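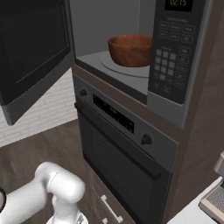
Home | Docs | Tickets | Downloads | Forum | Sign in

Arm stalls before closing microwave door (sim, kitchen scenes)

Opened by Folke Løken, October
Print this page | E-mail this ticket

Hi all, me again! I'm running the close-the-door task in the Tresville kitchen and the planner keeps giving up on me. The door starts wide open, bowl already on the turntable, and all the arm has to do is get behind the door and push. About a third of the time it creeps toward the door, stops short and sits there until the episode times out at 900 steps. No crash, no red text, only this over and over in the Trondance log:

WARN plan: goal pose in collision, retrying
WARN plan: goal pose in collision, retrying
WARN plan: no valid path, holding last joint target

I ran 1,000 episodes overnight to get a real number and 459 of them ended like that (okay, so worse than a third, I was being generous).

What I tried first:

- Cranked the planning time way up. Slower, same result.
- Different random seeds. Nope.
- Took the bowl out completely. No change, which I was happy about, as I'd been blaming that poor bowl for two days.
- Went back to the older Ridumier build. Same thing!

Update, 4:40 pm

Okay, I turned on the collision mesh overlay and felt pretty silly. The door's visual mesh swings open fine, but its collision mesh is one fat convex hull that wraps the door panel AND the hinge bracket. With the door wide open, that hull bulges out on the side the arm has to push from, so the goal pose lands inside it. On runs where the door spawns a bit less open there's enough room to squeeze by, and those are the ones that pass.

Phillips asked in chat whether I could shrink the collision margin and move on. I tried it, and the arm then bumps the oven knobs on the way up, so please don't do that.

Update, next morning

I split the door into separate hulls (panel, bracket, lower edge) and moved the goal pose a little farther out from the surface. Reran it and the stalls dropped to 183 out of the same 1,000. Way better, still not something I'd ship. The leftovers look like a different problem: the path is valid, but the elbow joint hits its limit halfway through the push and the controller clamps it without telling the planner.

I'm leaving this one open for the mesh fix and I'll file the joint limit thing separately. If anybody has the other kitchens loaded, could you turn on the overlay and check the cabinet doors too? I'd bet they went through the same export script.

Status: open
Back to ticket list | Next ticket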